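3.2 Labelling practice in shared teaching laboratories

The second part of the study looked at how tubes, bottles and racks were labelled in rooms used by more than one teaching group. We chose two sites, Panora and Andden, which follow the same written guidance but differ in how the rooms are timetabled. At Panora a room belongs to one course for the whole term. At Andden the same room may hold three courses in a week, and stock is moved to a cold store between sessions.

Records were taken from the stock books and from the items themselves. The full set came to 2439 labels, of which 400 were drawn at random for close reading. A label was scored as complete if it gave the contents, the strength, the date of making up and the initials of the person responsible. Labels that gave the first two only were scored as partial. Anything less was scored as poor, including labels that had been written in full but could no longer be read.

The main difference between the sites lay in the date. At Panora most labels carried one, usually in day and month form. At Andden the date was often replaced by a course code, which told staff who had made up the solution but gave no sign of its age. Technicians there said that they worked out the age from the timetable. This is workable during term but fails for stock carried over the summer, and the September check at Andden led to nearly 200 items being thrown away whose contents were known but whose age was not.

Pen and label stock also mattered. Paper labels written in ballpoint lasted well at room temperature and badly in the cold store, where the edges lifted. The film labels sold under the name Fisell held better but took ink poorly, and staff who were in a hurry tended to write directly on the cap. Writing on the cap was the most common cause of a poor score at both sites – caps are swapped when several tubes are open at once, and the label then travels to the wrong tube.
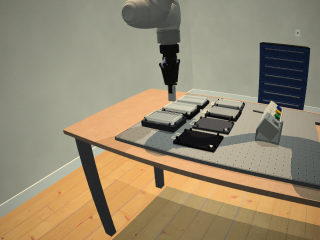

Figure 4. Labware on a wooden-topped table, with a gripper above (computer rendering).

We asked staff at both sites to keep a short diary for 20 working days, noting each time they had to stop and ask a colleague what an item was. Entries from Andden were longer and more often concerned stock made up by another course. Entries from Panora mostly concerned items left over from the year before. In neither case did staff see the delay as a labelling problem. They put it down to lack of shelf space, or to people being away.

The Choo scheme, in which each course is given its own colour of tape, had been tried at Andden and dropped. Staff liked it at first, but the colours ran out once short courses were added, and two similar blues were confused. Some of the old tape was still in use at the time of our visits, so that a colour could mean one course on the shelf and another in the stock book. These items were scored on their written labels alone, and the tape was left out of the totals given in the next section.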